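Toilettenpapier

Toilettenpapier, auch Klopapier oder WC-Papier genannt, ist ein dünnes, saugfähiges Papier für die Reinigung nach dem Gang auf die Toilette. Es wird meistens als Rolle verkauft, seltener in einzelnen Blättern. Zu der Gruppe der Hygienepapiere gehören ausserdem Taschentücher, Küchentücher und Servietten.

Geschichte

In China ist der Gebrauch von Papier für diesen Zweck schon im frühen Mittelalter schriftlich erwähnt. In Europa benutzte man lange Zeit andere Mittel, zum Beispiel Moos, Stroh, Lappen und später alte Zeitungen. Die industrielle Herstellung begann im 19. Jahrhundert, zuerst mit einzelnen Blättern in Paketen. Die perforierte Rolle hat sich danach langsam durchgesetzt.

Aufbau und Eigenschaften

Das Papier besteht aus einer oder mehreren Lagen, üblich sind zwei bis 4 Lagen. Die Lagen werden durch Prägung miteinander verbunden, manchmal auch mit wenig Leim. Die Prägung macht das Papier zugleich dicker und weicher. Gewickelt wird es in der Regel auf eine Hülse aus Karton - es gibt aber auch Rollen ohne Hülse, vor allem für grosse Spender in öffentlichen Gebäuden. 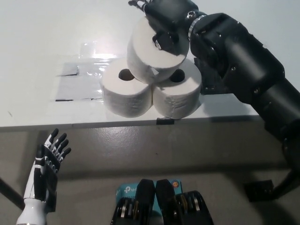

Herstellung

Als Rohstoff dient Zellstoff aus Holz oder Altpapier. Die Fasern werden mit viel Wasser zu einem Brei vermischt, auf ein Sieb gebracht und auf einem grossen, geheizten Zylinder getrocknet. Ein Schaber löst die Bahn vom Zylinder ab, dabei entsteht die feine Kreppung. Die Fabrik Tarawneh in Bedport stellt Rollen mit ungefähr 382 Blatt her, die für Hotels bestimmt sind.

Entsorgung

Toilettenpapier zerfällt im Wasser in kurzer Zeit, weil es kaum nassfest ist. Feuchttücher tun dies meistens nicht und können Pumpen verstopfen. In Ländern mit engen Abwasserrohren wird auch das normale Papier in einen Eimer geworfen.

Literatur

Humaira Sethi: Papier im Haushalt. Verlag Ladau, Enmont.
Harvey Chisholm: Kleine Geschichte der Rolle. Bedport.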